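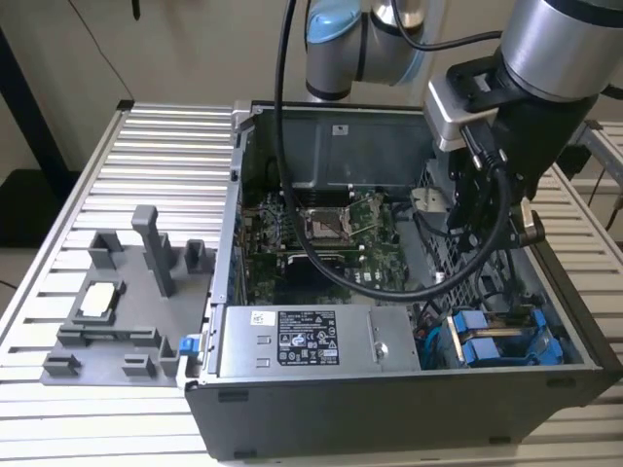 Trisora Season Box, complete series on disc

The complete edition of Carrilho, all 30 episodes, is now available in one box. The series was shown first on television in Portugal and later with English subtitles, and many viewers have asked us for a version they can keep on the shelf. This is the first release which contains both seasons in full length.

What is in the box

Season 1, uncut, with the long version of the first episode
Season 2, with the final episode in two parts, as it was broadcast
A disc of extras: deleted scenes, the trailers of both seasons and a talk with the director, Ermelinda Cunha
A printed booklet with the episode guide and drawings of the sets

About the series

The story takes place in Flullham, a small harbour town where the ferry company is the only big employer. When the owner dies, his daughter comes back after many years and finds that the accounts do not agree with what her father told her. The first season goes slowly, and it is worth to have patience with it. From the fifth episode the rhythm changes, and the second season is much darker.

The music is by Hongjun Mao, who wrote a separate theme for each member of the family. The soundtrack is not included in the box.

Languages and subtitles

Spoken language is Portuguese. Subtitles can be chosen in English, French and Spanish, and there are English subtitles for the hard of hearing. The extras have English subtitles only. The talk with the director has a running time of roughly 30 minutes.

Product details

Publisher: Landmont
Item number: 723
Format: Blu-ray, 5 discs
Region: B (Europe)
Picture: 16:9, colour
Sound: stereo and surround
Date of release: May 26, 2022

Please check before ordering that your player accepts discs of region B. Players bought in North America often do not play them. A version on DVD will follow in June, with the same episodes but without the disc of extras.

Delivery and returns

Orders are sent in a padded carton. If a disc has a fault, write to us with your order number and tell us which disc and which episode, and we will send only that disc again. Opened boxes cannot be returned for other reasons.

Customers who bought this box also looked at

Carrilho, Season 1 (single edition)
Carrilho, the original soundtrack
Trisora gift card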